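Your questions about the Kulau exam marks row

I've had so many messages since my last post on the marks mess that I'm putting the answers in one place. Keep them coming!

What are people so cross about?
The Kulau schools board put out its results in October, and 241 pupils were listed as absent for papers they say they sat. Seven of them go to the same school in Tarkard.

Who handled the marking?
A firm called Drodura. It won the contract under the last council, and both parties have been blaming each other for that ever since (loudly, and mostly on the radio).

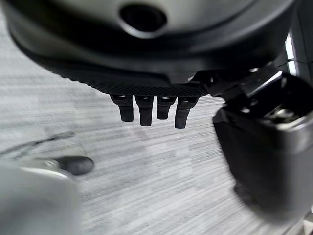
2 min read

Is the education minister going to resign?
I don't think so, no. The opposition in Ranjbar wants him out, but his own side has closed ranks and I can't see that changing before the budget vote.

How much does a recheck cost?
It was 200 a paper. After the sit-in outside the board office they dropped the fee for anyone marked absent, but you still pay if you just think your mark is too low. I think that's mean!

How long have I got to apply?
You get 20 days from the date printed on your marks sheet. Take a copy of the form and ask for a stamp on it.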